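How to Report an Oil Sheen on Your Creek
Posted 8/22/26

Sooner or later, if you live downhill from anything with a tank, you will look at the water and see a rainbow that did not come from the sky. I live downhill from Bukdale, so I've had practice.

First, poke it with a stick. If the film cracks into plates and stays that way, it's likely bacteria doing what bacteria do, and you may go home. If it swirls and closes up again behind the stick, it's probably petroleum. Don't use your finger. Don't sniff it like a wine.

Next, write down where you are, the time, which way the water is moving and whether the sheen is a patch or a ribbon. "By the big tree" is not a location. The creek has several thousand big trees, all of them proud of it. If you see a pipe, note it and stay out of the ditch it empties into.

Then call. In the United States the National Response Center takes spill reports day and night, and your state will have its own line. Ask for a report number and write it on something other than your hand. 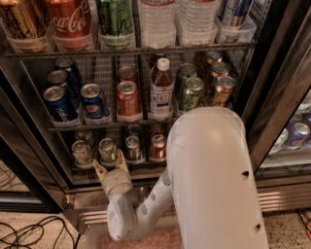 Tarigan wrote in to say I'd skipped the part where you call the company first, as a courtesy, and that the folks at Cudel were very nice about it in May. I'm sure they were. They were also very nice about the 520 gallons, which they called "a release." Call the agency, then be as courteous as you like.

Take pictures from upstream and downstream, and put something in them for scale. A boot works. Leave the boot on the bank.

Do not pour dish soap on the sheen. It breaks the oil up and sends it down to where the fish are, and it can get you fined besides.

If you've heard nothing in 4 days, call back and read them your report number slowly. Mine ended in 1403, and I can now say it in my sleep.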